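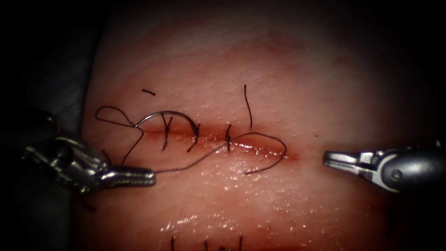 Kumiko Chiba wrote:
I'd keep the night class on Thursdays. Moving it to Saturday loses everyone with kids, and the suture practice pads will be just as worn out on a Saturday.

gumwood40
Thursday is fine by me, but 31 people signed up and the room at Risby holds 19. Somebody has to give.

Nabila Belkadi
Split it, then. Beginners at 5:30, the rest at 7. We did that in July and it worked.

gumwood40
It worked for the beginners. The late group got out after the last bus. I walked home twice.

Iman Cherkaoui
Could we go back to the Gaber building? Bigger room, sinks at the back, better lights.

Kumiko Chiba
Gaber wants 700 for the term now, up front. I asked. Split between all of us it isn't terrible, but the students on the list already pay for their own thread and needles.

hala_ef
I'd pay it. I'm also against splitting the class – I learned more from watching the second-years tie knots than from the handouts.

Nabila Belkadi
Some of us would like a turn at the table instead of watching second-years. In a full room you get maybe ten minutes of practice.

gumwood40
Agree with Nabila. Split it, but start both halves earlier. 5:00 and 6:30 gets everyone on the bus.

Iman Cherkaoui
I can't make 5:00, I'm at work until then. 6:30 is OK.

Kumiko Chiba
Put down which half you want in the sign-up thread by 18 Dec 2020. I'll hold Risby for both times until then.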